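Meat taxes and the arithmetic of methane

October 23, 2019

Filed under: climate policy, farming

Duyên Mạc asked in the comments last week why I keep complaining about the Llorente proposal when I eat very little meat myself. My objection is to the sums.

The proposal would put a flat levy on beef and dairy, set per kilogram of carbon dioxide equivalent. To get from methane to carbon dioxide you need a conversion factor, and the authors use the usual hundred-year one. That factor treats a puff of methane as if it were a fixed stock of carbon dioxide. Methane breaks down in the air in a decade or so. A herd that stays the same size for a long time is therefore topping up a level, while a coal boiler that runs at a steady rate is adding to a pile. The levy treats the two as the same thing.

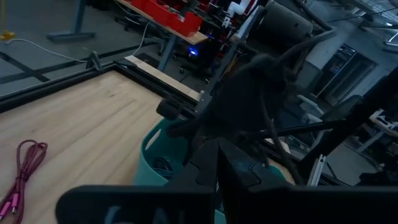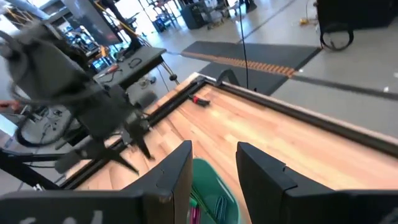
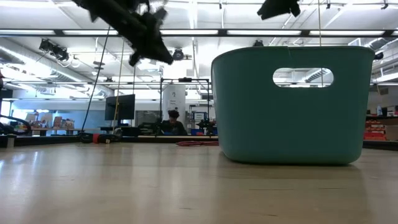
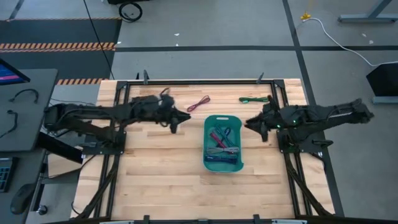
Take the Brekadberg valley, which the proposal uses as its test case. The table in the annex lists 2,929 cattle on 26 farms. The herd has hardly changed in size for a generation. Under the levy, those farms pay the same each year as they would if they had bought every animal last spring. A valley that doubled its herd would pay twice as much, although its added warming over the next 20 years would be far more than twice that of its steady neighbour.

There are 3 ways to fix this. You can tax changes in herd size, you can use a factor that deals with short-lived gases separately, or you can leave methane out and regulate it by other means. The first rewards whoever had the largest herd at the start — a real fault, and one the Irnell paper spends 6 pages on. I lean towards the second. It is harder to explain to a minister, but the data needed are already collected.

None of this says that cattle are harmless. Cutting a herd does bring the methane level down, and fairly quickly.

The consultation closes in November. I will post my submission once I have checked the feed figures in table B, which still do not add up.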